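Ashwin Reddy and Ashwin Poduval have been building a two-armed robot since last August, partly in Reddy's garage in Lau and partly at the Jultevden workshop in Karidstead, where they share a bench on the upper floor. The robot is called Jillska. It is meant to pack dry goods: take a jar, take a bag, get what is in one into the other. At present it can pick up a jar and put it down again.

Because they have the same first name, people at the workshop use their surnames, and so does this article.

Reddy does the mechanical side. He repaired lifts until he changed jobs, and he still buys bearings from the same supplier. Poduval writes the software in the evenings. They met at Jultevden when they had both booked the pillar drill for the same hour.

"I had already started on an arm," Reddy says. "I'd made the shoulder and the elbow and I had no idea what to do about the wrist. Ashwin looked at it and asked what it was for. I said I hadn't decided."

Poduval had a use in mind. His sister helps run a food co-operative which buys rice and lentils in large sacks and divides them up by hand. "It's dull work and it takes up most of a Saturday," he says. "They're not asking for a robot. I want to be clear about that. They've been very polite about it."

The first arm was cut from aluminium plate and driven by belts. It was stiff enough, but the belts slipped under load, and Reddy replaced them with small gearboxes bought second-hand. The second arm was made with the gearboxes from the beginning. The pair now hang from a steel post bolted to the workshop bench, with a camera on top of it looking down. Each arm lifts a full jar without trouble. Reddy tested them by leaving a bag of sugar hanging from each gripper over a weekend.

"One of them had sunk a bit by the Monday," he says. "I tightened it."

The grippers are the third set. The first closed too hard. The second had foam pads, which came unstuck. The current ones have two fingers each, with silicone tips that Reddy casts in his kitchen, in a mould made from two halves of printed plastic held together with elastic bands. He says the tips tear after a few weeks of use and that he keeps a tray of spares.

Jars were straightforward, in Poduval's account. A jar keeps its shape, and if the fingers arrive slightly off to one side the jar generally slides into place between them. He had written instructions for that part by hand, as a series of positions, and it worked well enough to show other members. Bags were where the method stopped.

"You can't write down where the edge of a bag is," he says. "You open it and it's somewhere. You let go and it's somewhere else. I spent most of a month on it. I had rules for the bag being folded, and rules for it being twisted, and then I'd put a new bag down and none of them applied."

So they changed the approach. Poduval now wears a camera on his head and does the task himself with his own hands, again and again, and the recordings are used to train the software. On each wrist he wears a white band printed with square black-and-white markers. The software finds the markers in the picture and works out from them where the wrist is and which way it is turned. He wears black sleeves for it, which he says gives him a cleaner edge between the arm and the table.

They have made over 400 recordings, and 160 of those are of bags. Most last 20 seconds or less. They are kept short so that a bad one can be thrown away without losing much.

"The thing I hadn't noticed until I watched them is how much the fingers do underneath," Poduval says. "You think you're pinching the top. But my fingers are curled round behind the plastic, and it's the two hands going apart that gives you the opening. Then the near side sags anyway and you have to live with it."

Clear jars and thin film are a poor choice for a camera, and he knows it. Through the glass or plastic of a jar you see whatever is on the table behind it, and an open bag can look much the same as the tabletop. He considered using coloured bags to begin with and decided against it, as the co-operative's bags are not coloured. 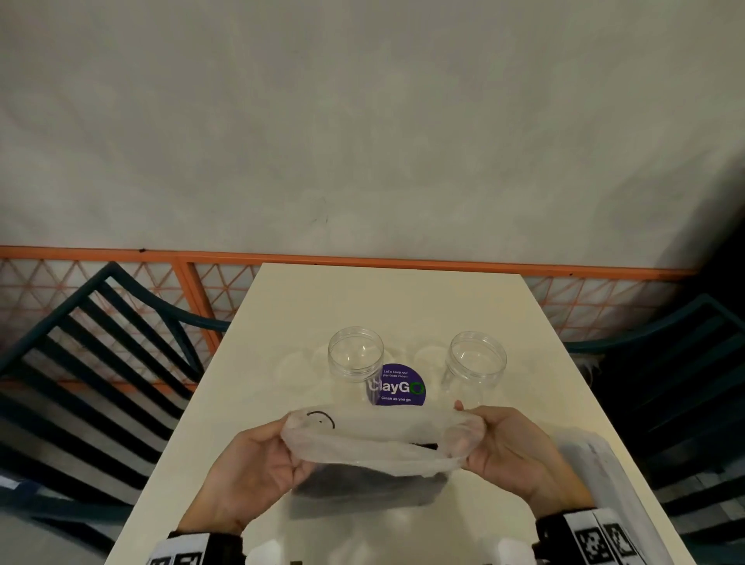 ## Getting from hands to grippers

A recording of a person does not tell a robot what to do with two fingers and a silicone tip. Poduval takes the wrist positions more or less as they are and scales them to Jillska's reach, which is shorter than his. The fingers are harder. He has a simple rule for now: if his thumb and first finger are closed on something, the gripper closes. Anything the other fingers are doing is ignored.

"That throws away the curled fingers, which I've just told you are the important part," he says. "I know. Ashwin has a plan for that."

Reddy's plan is a lip. He has drawn a gripper finger with a thin curved piece on the inside, a few centimetres long, that would go into the mouth of the bag while the tip holds the rim from outside. He has made one in card and one in plastic. The plastic one snapped. He would like to try spring steel next and is looking for someone at the workshop who can heat-treat it, having scorched a batch himself with a blowtorch.

The markers have also taken up time. They have to be flat for the camera to read them properly, and wrists are round. The first bands were cut from an old shirt and the squares were ironed on, and they creased whenever Poduval bent his arm. He has tried stiffer cloth. He has tried gluing card behind each square, which was uncomfortable. Even now, when a band folds or a hand turns over, a marker can be lost for a moment, and the software has to guess the position until it comes back.

"If it guesses badly you see the arm twitch when you play it back," Reddy says. "I've got a stop button on a long lead. I stand well away."

They disagree about the stop button. Poduval thinks Reddy presses it too soon, before there is enough of a fault to learn from. Reddy points out that he is the one who made the gearboxes fit.

## What it can do now

On the afternoon of my visit, Jillska made several attempts at opening a bag that had already been pulled slightly apart and clipped to a stand. It took hold of the near rim each time. Twice it also caught the far rim and pulled, and the bag came open. On the other attempts the right gripper closed on both layers together, and Poduval reached for his laptop.

They have not tried pouring. Reddy wants a tray under the bench before they do, and Poduval wants to use dried peas, which are easier to sweep up than rice. Neither of them has set a date for taking the machine to the co-operative. The post would have to come off the bench, and there is the question of the stairs at Jultevden, which have a turn in them.

The money so far has been their own, and they have kept the receipts in a biscuit tin without adding them up. Reddy's wife has asked for the garage back by the end of August. He thinks the lathe can go to the workshop if a space is found on the ground floor, and he has written to ask.

Poduval is recording again this week, with a new box of bags from a different maker. The film is a little thicker and he expects to have to start some of it over.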